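Hay barn walk-through, before the second cutting goes in

I do this list every year and every year I find something dumb, so I'm putting my notes next to each item.

1. Roof tin and screws. Walked all of it from the ladder. Some 200 screws had backed out on the west side, and I got them all snugged down before supper – my wrists are still mad at me!

2. Posts at ground level. Poked each one with a screwdriver. Two soft ones by the Grotelia lane, marked with paint. Needs work.

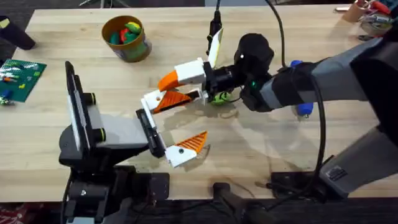 Page last changed: November, 4:40 p.m.

3. Big sliding door. Track is bent and the bottom guide is gone. In a real wind that door is a sail, so this one goes to the top of my pile (I ordered a guide from Hodero).

4. Wiring and lights. OK, except for one junction box packed with mouse nest. Cleaned it out with the breaker off and put a cover on.

5. Extinguishers. One good, one with the needle in the red. Swap it.

6. Hay temperature. Probed the stack left from first cutting, 100 degrees at the warmest. Fine by me, but I'll check again.
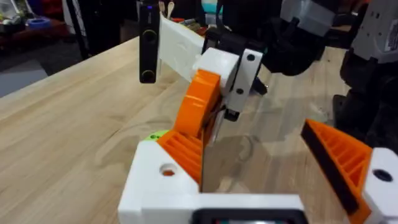
Muthoni Kaijage wrote underneath that I should add the knee braces, which I'd skipped completely. Hers had pulled loose at the top and you couldn't tell from the floor, you had to climb up on the bales and look.

7. Knee braces. Added! Not checked yet.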